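石のらせんの道って、どうして作るの?

印刷する | メールで送る

2018/07/24

こんにちは! わたしは石をならべて作る大きな作品が大すきで、休みのたびに見に行っています。きょうは、地面に石をならべて作る「らせんの道」のお話をするね。

らせんというのは、カタツムリのからみたいに、ぐるぐる回りながらまん中へ近づいていく形のこと。わたしがはじめて歩いたのは、Ciresthorpeという村の原っぱにある道でした。入口からまん中まで、石は23個。まっすぐ行けばあっという間なのに、道にそって歩くと、けっこう時間がかかるんだよ(わたしはとちゅうで虫を見ていたから、もっとかかった!)。 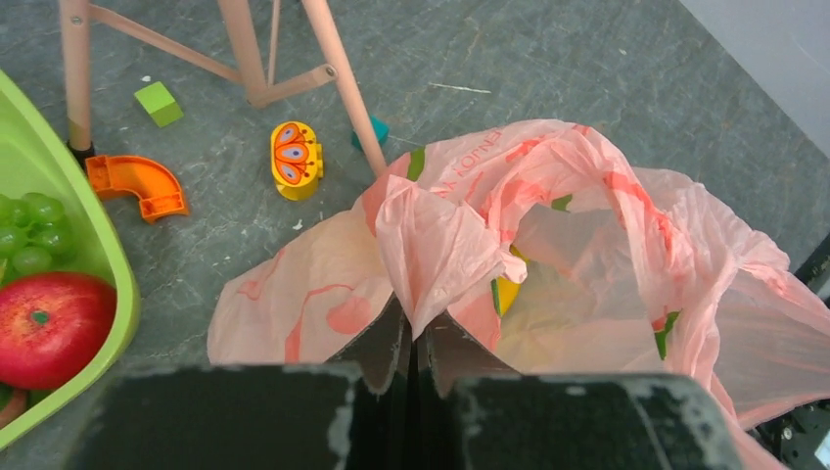
Flerkgateの学校の子は、ぐるぐる歩くと目が回りそうでこわかったけれど、ゆっくりだったら平気だった、と教えてくれました。そうそう、走らないのがコツ。ゆっくり歩くと、さっきまで背中にあった山が、いつのまにか目の前に来ています。同じ山なのに、ちょっとちがって見えるからふしぎだよね。

さて、作る人はどうやってきれいな形をかくのでしょう。まず、まん中にくいを1本立てて、長いひもをむすびます。ひもをぴんとはったまま、くいのまわりを歩いていくと、ひもがくいにまきついて少しずつ短くなるでしょ? その先で地面に線をひけば、らせんのできあがり!
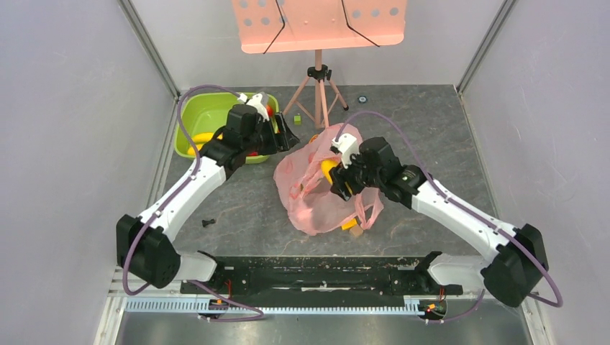

石をえらぶときは、色だけじゃなくて、もようもよく見てほしいな。石には、細いすじが入っているものがあります。われめに別の鉱物がたまってできたすじもあって、白かったり、茶色っぽかったり。写真の台の黒っぽい灰色の面にも、石みたいなもように細いすじが走っているよね。作品を作る人は、こういうすじの向きをそろえたり、わざとばらばらにしたりして遊ぶんだって。わたしはばらばら派です。
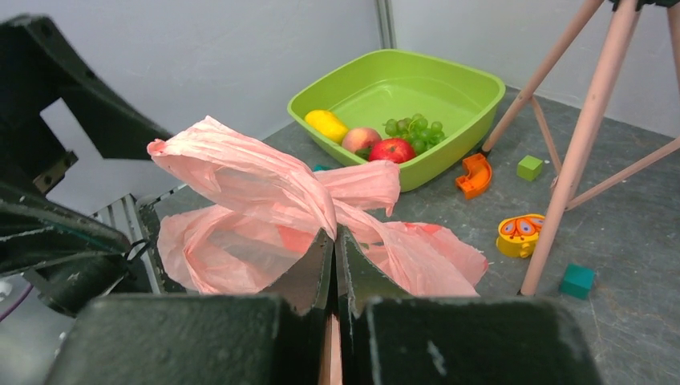
らせんの道は、右回りじゃないといけないの?
どちらでもだいじょうぶ。作る人が、場所やけしきに合わせて決めます。

おうちで作るなら、小石とひもとわりばしがあればできるよ。おにわや砂場でためしてみてね。つぎは11月に、Partingtonの石の輪のお話を書きます。

コメント

どんぐり:砂場でやったら、ひもがすぐ短くなっちゃった。
こいし:くいを太くするとぐるぐるのすきまが広くなるよ。うちはジュースのかんでやった!
そらまめ:わたしも、ばらばら派!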